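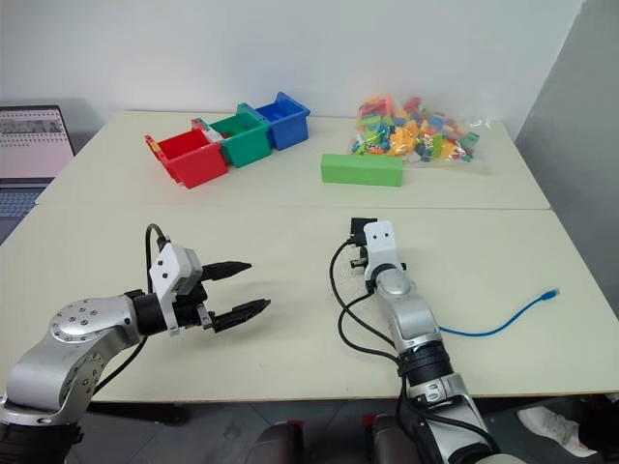 Boxes make you tidy, one reader wrote to us after our last page on clearing up, and if every classroom bought enough of them there would never be a mess again.

Hmm. Is that true? It sounds like something written on the side of a box.

What does a storage bin do?

A bin holds things. It doesn't choose them or put them in. The three on the back table are open, so dropping something in takes no effort at all. Dropping in the wrong thing takes no effort either.

At the Hedero after-school club in Mundgate, the children tried a test one December. They had 85 bits and pieces to put away: pens, plugs, bricks, leads, odd lids. First they used bins with no labels. Everything was off the tables quickly and it looked marvellous. Then they were asked to find a red crayon, and out it all came again.

Next they wrote labels and started over. Putting away was slower. Finding the crayon was much quicker. So was it the bins or the labels that helped? We think the labels, but one club trying something once doesn't prove very much. You could try it yourself and see if you get a different answer.

What about the cable?

The blue one on the front table is a network cable. Cables like it carry messages between computers and other machines. Inside are eight thin copper wires, twisted together in pairs. The twisting helps to stop the messages getting muddled by electrical signals nearby.

People say cables tie themselves in knots when you aren't looking. They don't do it by magic. A long floppy thing that gets shaken about can easily loop over itself, and an end can slip through a loop. A cable lying flat on a table has much less chance of that than one jiggling in a bag.

Should you wind it tightly round your hand, then? Plenty of people do. Tight bends can damage the wires inside, so a loose coil is better. Ask a grown-up before you unplug anything.

Is "a place for everything" a good rule?

Mostly. It is a bit bossy, though, and it goes wrong when there are too many places. The Csonka tidying chart, which the club had on its wall for 30 days, had so many sections that children gave up and used the one marked "Other". By the end "Other" was full.

Try three sections first. If you keep losing the same thing, give that thing a home of its own. And before anybody buys another bin, tip out the ones you have and look at what's at the bottom.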